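Memstead Shares First Results From Its Household Chores Program

Two-armed table setter is steady with plates, still learning about cloth, and nowhere near ready for your kitchen

CLELOVDALE, February. Memstead, the home automation workshop based in Clelovdale, today released the first results from its long-running look at a question our neighbors ask us at every open house: can a machine do the chores yet? The short answer is "some of them, slowly, if you're patient," and we'd like to take a little room here to give the longer one.

Over the winter our team ran 1,183 table-setting attempts on Porka, our two-armed tabletop system. Each attempt called for a single place setting, with a plate, a fork, a knife and a cup, all put down on a placemat or beside it. Porka finished 499 of them with no help from a person. The rest needed a hand somewhere along the way, most often with the cup or with a fork that had landed crooked.

"I have set a lot of tables in my life, and I never once thought about how I pick up a fork," said Bontu Alemayehu, who leads the chores program at Memstead. "You start teaching a machine to do it and suddenly you're standing in your own kitchen at 6 p.m., staring at your fingers, and your family would like to eat."

Plates went better than we expected, and flatware has come along nicely since the fall. Cups are harder. A clear or frosted cup is tricky for a camera to make out, and a squeeze that is fine for a sturdy mug can be too much for a light plastic tumbler. Cloth is the hardest of all (anyone who has fought a fitted sheet will sympathize!), and for now a person lays the placemat before the arms begin.

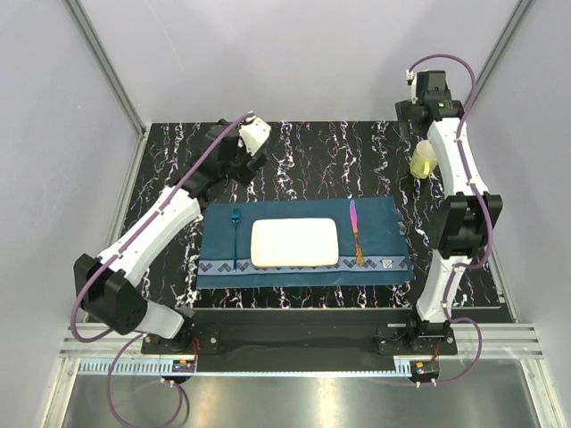
Speed is the other thing folks ask about, and we won't dress it up. A grown-up in a hurry will beat Porka every time, and so will most eight-year-olds. What we care about this year is whether the arms can do the same small job again and again when the dishes change color or the plate starts out in a different spot.

The next round begins this spring, with 200 new combinations of dishes and flatware. Memstead is also getting its second system, Kong, ready for shop-floor work such as sorting small parts into bins and packing boxes. Neither system is for sale, and we have set no date for a home version.

Clelovdale residents who have spare dishes in odd shapes and colors are warmly invited to drop them off at the Memstead front desk. Chips and scratches are fine.

About Memstead
Memstead builds and tests machines for everyday work in homes and small shops. Its workshop is in Clelovdale.

Media contact: Bontu Alemayehu, Memstead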